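Search this site
Enter keywords Go

Filed under: Talks and Visits / Automation

2026-07-12, by Leen Jaber

Notes for my talk: the open day at Irkatik, Gratville

Start slowly. Thank Bello Jibrin for the invitation. Ask who in the room has opened a computer with their own hands.

I visited Irkatik in February, when they opened the workshop to guests. There were 206 of us during the day, and we went in by small groups. My group had the guide Ibrahim Balogun, who is very patient and answered also the questions that we asked twice.

The demonstration was about taking old office computers apart with robots, so that the good parts can be used again. Before this visit I had seen only robots which do one movement all day. A used computer is a harder job – every model has its screws and clips in a different place.

(Show the picture now. Wait a little, let people look.)

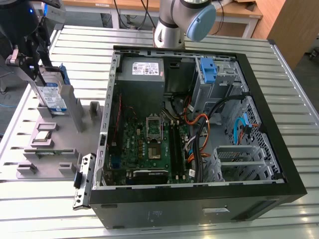
Desktop computer on the worktable at Irkatik, with a hard drive in the gripper and a processor and memory module in the tray.

Point to the tray first. The molded pockets and slots give each part a place of its own. Then point to the board: the socket is open and the four memory slots are empty.

Say what Ibrahim told us about speed. A trained person is still faster today. The team has worked on around 473 machines until now, and the cables remain the most difficult thing, because they bend and do not stay where the program expects them.

Question from Ciarán Ní Chonaill in our group: what happens with the data on the drives? Answer: the drives go to Gitodska for erasing, and 3 people there check the records. (Do not go deeper, I don't know the details.)

If there is time, tell about the Iyamu trial. If not, go directly to questions. Abdul-Rahman Asamoah has the microphone for the back rows.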